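Notes on Keeping a Household Inventory

Posted Jun 30, 2021

Readers of this blog have asked on several occasions for an account of the household inventory that my late aunt's estate required of us, and of the method that came out of it. I have delayed writing because the matter was not fully settled until this spring. It is now settled, and the following is offered to those who may one day have the same task.

My aunt lived for most of her adult life in Clonton, in a two-story house with a full basement and a detached garage. She left a will that was clear on the subject of money and silent on the subject of belongings. The executor, Annelore Hagedorn, asked that every item of use or value be recorded before anything left the property. The family agreed to this in writing. It was agreed with some reluctance, and the reluctance was mostly mine.

The first question in any inventory is what constitutes an item. A set of dinner plates may be entered once or many times. A drawer of kitchen tools may be entered as "kitchen tools" or may occupy an entire afternoon. We adopted the following rule, which I continue to recommend: objects that would be given away together are entered together, and objects that two persons might wish to have are entered separately. Under this rule the attic took one morning and the kitchen took four days.

The second question is where the work is to be done. We had begun by walking from room to room with a clipboard, and the entries from that period are nearly useless. "Blue box, hall" appears three times. I have since come to hold that objects should be brought to a cleared surface, recorded there, and returned to the shelf or cupboard from which they came. The surface should be plain and well lit, and it should serve no other purpose while the work is under way.
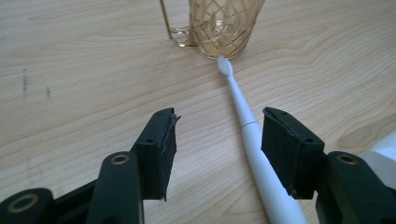
The third question concerns descriptions. An entry should permit a person who has never seen the object to find it in a room. Material, color, and approximate size are generally enough. Words such as "nice," "old," and "good" should be avoided, as they record the opinion of the person holding the pen and will be disputed later. My cousin Jannik Schwerdtfeger, who entered most of the basement, was strict on this point and was correct to be so. His pages are the only ones I have not had to revise.

Condition should be given its own column. We used three terms: sound, worn, and broken. There was a proposal to add a fourth, "repairable," and for a short time it was in use. It was withdrawn when we observed that nearly everything in the garage had been so described, including a lawn mower with no engine.

The completed inventory ran to 248 entries across 17 pages. Of these, 69 were claimed by members of the family. The remainder were sold, donated, or, in the case of the paint cans, delivered to the county disposal site, which accepts such material on Saturdays only and requires proof of residence. I mention the last requirement because it cost us a second trip.

Disagreements were fewer than I had expected. There were two claims on the writing desk and three on a mixing bowl. The desk was resolved by measurement, as it would fit through only one of the claimants' doors. The bowl was resolved by Mrs. Hagedorn, who asked each party to state in a letter what it would be used for. I wrote a letter. The bowl is in Jannik's kitchen, and I am told that it is used weekly.

Following the close of the estate, I applied the same procedure to my own house. This was begun in October and completed in stages, one room at a time, as my schedule allowed. I had supposed that I owned little. The linen closet alone filled a page, and there were 12 pillowcases for which no matching sheets could be located – nor have they been located since.

A home inventory differs from an estate inventory in one respect. The objects in it continue to move. Items in daily use will be found in one place in the morning and in another by evening, and an inventory that records their location too exactly will be out of date before the ink has dried. My practice is to assign such items to a room and to leave the shelf or drawer blank. Small personal articles, which have a tendency to travel, are entered under the room in which they are most often used.

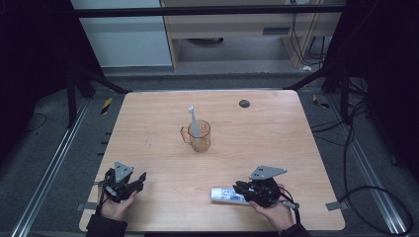

Toothbrush, electric, standing in a clear glass mug.

With regard to the keeping of the document, I maintain one printed copy in a fireproof box and one electronic copy, which is sent to my insurance agent each year. The agent has acknowledged receipt once. Receipts for larger purchases are attached in an envelope at the back, and serial numbers are written by hand beside the entry. Photographs are useful for furniture and for anything with a pattern. They are of less use for tools, books, and cables, all of which resemble one another when seen from across a room.

Revisions are made twice a year. Items that have left the house are struck through with a single line so that the original entry may still be read, and new items are added at the end of the relevant room. Pages are never rewritten. Mrs. Hagedorn advised this from the start, on the grounds that a clean copy conceals what has been removed, and I have followed her advice in all respects.

I have received several inquiries about the form itself. It is a ruled sheet with columns for number, room, description, condition, and remarks. I will supply a copy to any reader who writes to the address in the sidebar. Please allow two weeks for a reply, as I will be occupied with the garage.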